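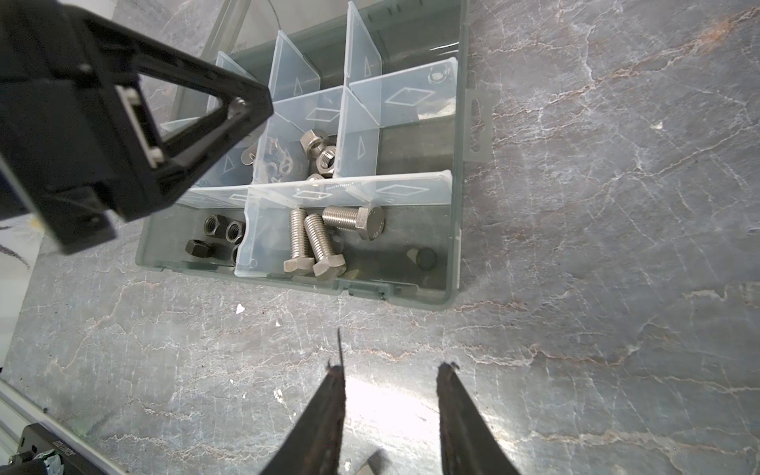 Lencho is looking for a part-time parts and repair assistant for our shop in Dollthorpe. We sell beads, clasps, wire and cord to people who make their own jewelry, and we restring and repair necklaces and bracelets for people who don't. The job is mostly small parts: finding them, sorting them, labeling them and getting them into the right envelope. If you already keep your own supplies in a gray see-through box with clear dividers and a hinged lid, and you know which section the jump rings live in, you will pick up our system quickly. Prior shop work is helpful but not required.

The position is 20 hours a week, Tuesday through Friday, with one Saturday a month. It reports to Alžběta Kopecký, who runs the repair bench. The mail order side is handled by Miloslav Mikuš, and you will spend part of most days working with him.

What you will do

Pull and pack mail orders. Our stock list has 1267 items on it at the moment, and many of them look alike until you check the size.

Check in repairs at the counter. This means writing a full description of the piece, noting any damage the customer points out and any they didn't, and giving a pickup date we can keep.

Restring simple pieces once you are trained. Knotted strands and anything with a broken setting stay with Alžběta.

Put away deliveries and update the count on the stock sheet the same day. We have had trouble with this being left until the end of the week and would like it to stop.

Answer the phone. Most calls are about whether a repair is ready or whether we carry a certain clasp.

Help with the yearly stock count in April. Everyone works extra hours that week and is paid for them.

The repair bench
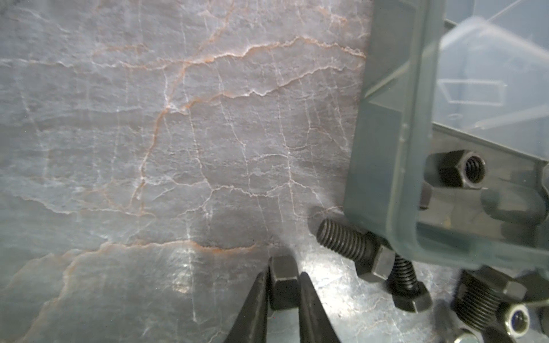

Repairs come in steadily all year and pile up before the holidays. A basic restring is promised in 8 working days. Each job gets a numbered envelope and stays in it except when someone is working on it, and only one job is open in front of a person at a time. Please take this rule seriously. Customers bring us things that belonged to their parents, and a lost bead usually can't be matched.

We use Bonach cord for most restringing and will teach you how to handle it. You do not need your own tools. If you prefer your own pliers you may bring them, but mark the handles.

What we need from you

Good close-up vision, with or without glasses. You will be reading small print on small bags for a good part of the day.

Steady hands and the patience to redo something that came out crooked.

Clear handwriting. The envelopes are filled in by hand.

Basic arithmetic and enough comfort with a spreadsheet to change a number and save the file.

Ability to lift a 30-pound carton. Wire is heavy.

Being polite to people who are upset. It doesn't come up every day, but it comes up.

A second language would be useful on the phone. So would any experience with sewing, fishing flies, model building or other close handwork, and you should mention it in your letter even if you have only done it at home.

Pay and conditions

Starting pay is $15.50 an hour, reviewed after three months. You get paid time off in proportion to your hours and a staff discount on everything except books. There is street parking on Privier Road, and the bus stops at the corner. The shop is up one flight of stairs and there is no elevator, so please get in touch before applying if that is a problem and we can talk about whether the packing work could be done from the ground floor storage room.

The hours are fixed. We can't offer evenings, and we don't expect this to become a full-time job in the next year.

How to apply

Send a one-page letter and a list of past jobs, paid or unpaid, to Alžběta Kopecký at Lencho, 735 Privier Road, Dollthorpe, or drop them off at the counter. Please include a phone number and the times we can reach you. Applications must reach us by August 7, 2020. No portfolio is needed.

People we would like to meet will be asked to come in for an hour. Half of that is a conversation and half is a paid sorting and restringing exercise at the bench. We will call everyone who applied, including those we can't invite.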